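Members' News > Workshop Notes > Bench Reports
Filed under: Faults and near misses
Last updated: 11/02/2026

Left arm drift on the Cindora table: what we know so far

The left arm on the Cindora table has been locked to low speed while we sort out a fault in its wrist joint. Twice during table-setting runs it came down lower than commanded, and the second time the fingertips pressed hard enough on a plate to trip the force limit. No one was hurt and nothing broke. The arm stopped as it should, but it got there 30 mm past its target, and that is too far on a table where people reach in to reset the dishes.

Berkay Bozkurt went through the logs and found the wrist encoder losing its zero after long sessions. The first fault came at run 192. After a power cycle the readings were fine again, and that explains why the first one was written off as a bad calibration. It should have been reported. Please put every unexpected stop in the fault book, even if a restart clears it.

Lakmal Saha has since had the cover off and found a connector that hadn't been pushed fully home. He reseated it and clipped the cable so it can't pull when the wrist turns. We don't know yet if that was the whole problem. Faveck, who supplied the arm, have asked for the joint data and are sending a replacement encoder in any case.

The job itself is the same one we've been running since September: plate, bowl, cutlery and napkin, with both arms working over the one table.

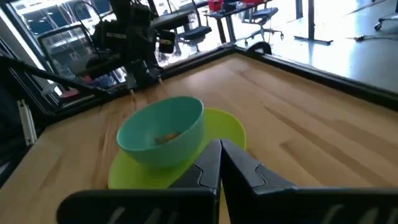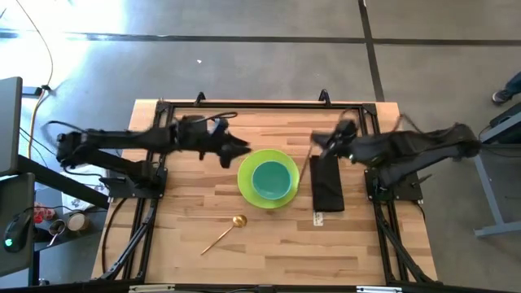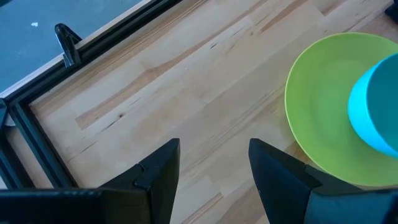

Until the new part is fitted, these rules apply to anyone using the table:

Both arms are to be parked and the stop button pressed in before you put a hand over the rail. Pausing the program doesn't count.

Check zero on both wrists at the start of each session and again every 400 cycles.

No running alone. Ask Asanka Mondal or Arif Weerasinghe if you need a second person.

Ruwan Matubbar is keeping the list of bookings that have been moved. The right arm has shown no fault and its speed hasn't been changed.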